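Saturday, evening

Linen day. I started at the hall closet after breakfast and had all of the towels out by ten. Weighed the stack for the first time on the parcel scale: the pink terry hand towel came to 138 grams straight off the shelf. The bath sheets are nominally 500 gsm and feel thinner than that now. Darlene Wong gave me the pink one with the set in May, and it has kept its loops better than the rest.

The shelf is 34 cm deep. That number decides everything. A hand towel folded in half twice fits with room behind it for the washcloths. A bath sheet has to go in thirds lengthwise, then in half, then in half again, and even then the fold has to face out or the door rubs it. I had been folding the hand towels in thirds as well, to match, and they came out long and narrow and slid off each other. Went back to halves.

Method for the pink one, so I don't have to work it out again. Flat, label side down. Short edge to short edge, smooth from the middle outward. Turn, repeat. Press down with a flat palm for a few seconds before lifting. Terry holds air, and the top layer creeps if it's picked up too soon.

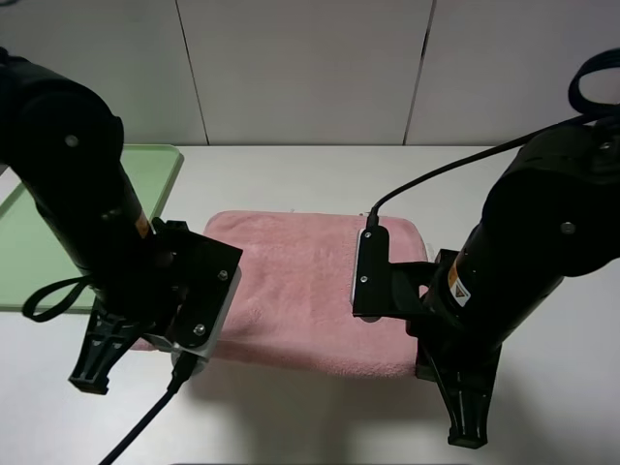

Pink towel, folded thick, on the white table. Slight creases on top.

The front edge bulges. I don't mind it. Pressing harder flattens the edge for a minute and then the pile pushes back. Kohei Yoshida irons his, which seems to me a waste of a towel, as it crushes the loops and they take up less water afterward.

Washed the second load at lunch with half the usual detergent and no softener. Randa Bataineh told me months ago that softener was the reason the gray ones had stopped absorbing. Two cycles without it and there is some improvement, though I have no measurement to back that up. Next time I'll put a set amount of water in a dish and time it. The Zindgate powder is nearly finished. The box says it does 94 loads, and I have no idea who uses that little.

The green tray is staying with the towels. It spent a year under the sink holding sponges and was the wrong size for that job. For one folded hand towel it is close to right, with surface left over for soap -- the raised rim should keep the soap from sliding off when the tray gets moved. The towel sits with the thick rolled edge toward the middle and the hem along the lower side. Table still needs a wipe, there are specks on it.

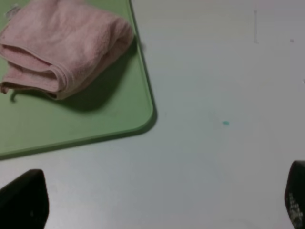

To do

Wipe the table, then the closet shelves, top one first.
Cut two of the old gray towels into rags. Hem not required.
Buy powder. Try the unscented.
Ask Noelia Gallardo if she wants the spare bath mat.
Water test on the gray ones after the third wash.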